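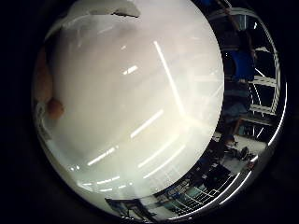 Section 6: Setting Up and Looking After Your Round Display Table

Your Woten table is out of its carton, the legs are on, and now comes the fun part! A white gloss top makes soft toys look wonderful. Colors pop, fur looks fluffier, and even a well-loved old bear gets a bit of stage presence. Take a few minutes over the steps below and the top will stay bright for years.

6.1 Before you start

You will need the soft cloth from the accessory bag (part 756), a bowl of lukewarm water with a drop of dish soap, and a dry towel. Set the table on a level floor, with enough space to walk all the way around it. You'll be glad of that space later, when you want to look at your display from every side.

CAUTION: Do not slide the table by its rim. Lift it from underneath, with one person on each side.

6.2 First cleaning

1. Peel off the protective film slowly, starting at the rim and pulling toward the middle.
2. Wipe the whole top with the damp cloth, using long, light strokes.
3. Dry it right away with the towel.
4. Crouch down until your eyes are nearly level with the top and look across it toward a lamp. Any smears you missed will show up in the shine.
5. Go over the smears once more, and leave the top bare for 10 minutes before you put anything on it.

NOTE: Glossy surfaces pick up reflections from ceiling lights. If the glare bothers you, turn the table a little or move it a step to the side. Small moves make a surprising difference — try a few!

6.3 Arranging soft toys

1. Start with your biggest toy and place it off center. A chunky plush can sit up, lie on its side or flop on its back with its legs in the air. Try all of them before you settle.
2. Add a smaller toy a hand's width or more away. The bare white between the two helps each one stand out.
3. If you are using an upright panel, stand it near the edge and keep its whole base on the table.
4. Leave a good stretch of the top clear. It gives you somewhere to set things down when you change the display, and it looks great too. 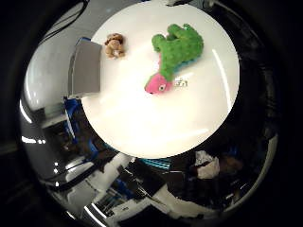
Bright colors love this top. Lime green and hot pink are hard to beat, and a plain brown teddy looks right at home beside them. Nermin Oral, who tested the Vistbridge size for us, likes to keep one quiet color in every group so the loud ones have some company.

CAUTION: Tiny items get lost easily beside a large plush. Check under and around each toy before you shake out a cloth or tip the table, and keep small pieces away from children under three.

6.4 Weekly care

1. Take everything off the top.
2. Dust with the dry side of the cloth.
3. Brush the toys away from the table so the lint lands somewhere else.
4. Treat sticky spots with the soapy water from 6.2. Never use scouring powder, steel wool or polish containing wax.

NOTE: Newly washed toys must be completely dry before they go back. Damp plush can leave a dull ring on the gloss. If you do find a ring, see Section 9, Marks and Stains.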